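Linumbridge Family Waiver

The Linumbridge Family Waiver was a temporary immigration measure that allowed certain relatives of permanent residents to apply for a visa without first leaving the country. It was drafted by the lawyer Matilde Garcia and took effect on 30 July 2018. The measure is often called the Garcia waiver, although Garcia herself did not use the name.

Background

Before the waiver, spouses and minor children who had overstayed a visitor visa had to return to their country of birth and apply at a consulate there. Waiting times differed widely from one consulate to another, and applicants could not work or attend public school in Linumbridge while a case was open. A legal aid office, the Chamoun Center, published a report on the practice written by Elias Sleiman and Zamfira Avram. It described 57 cases in which a parent and child had been separated for longer than a year.

Provisions

An applicant had to show a family tie to a permanent resident, a fixed address and a clean criminal record. Children under 16 were included on a parent's form and paid no fee. Interviews were held at the immigration office on Zonetti Street, and a decision was due within 70 days. Refusals could be appealed once, in writing.

The number of waivers was capped at 2,000. By the time the measure closed to new applicants, 1,546 had been granted. Unused places were not carried over into any later program.
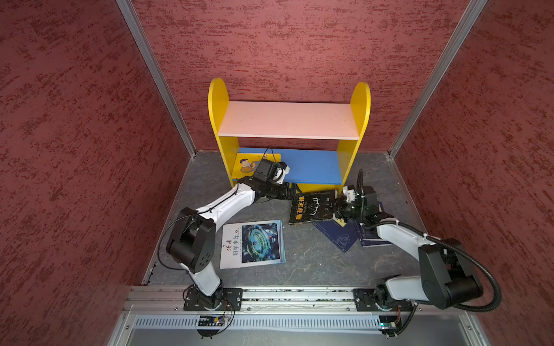
Small yellow bookshelf with pink and blue shelves

Abu Hammour case

The best-known dispute under the waiver concerned Rami Abu Hammour, a baker whose application was refused on the ground that he had no fixed address. He had been living in a room above his employer's shop and had no lease in his own name. His lawyer, Ziad Obeidat, argued that the rules asked for an address and did not mention a lease. The appeals board agreed, and later applicants were allowed to submit a letter from an employer or landlord instead.

Criticism

Opponents said the waiver rewarded people who had overstayed and was unfair to families who had applied from abroad. Supporters objected mainly to the cap and to the exclusion of adult children and grandparents. The Chamoun Center also criticized the single written appeal, which it considered too short a process for applicants without a lawyer.

See also

Consular processing
Flomard Residence Act
Permanent residence in Linumbridge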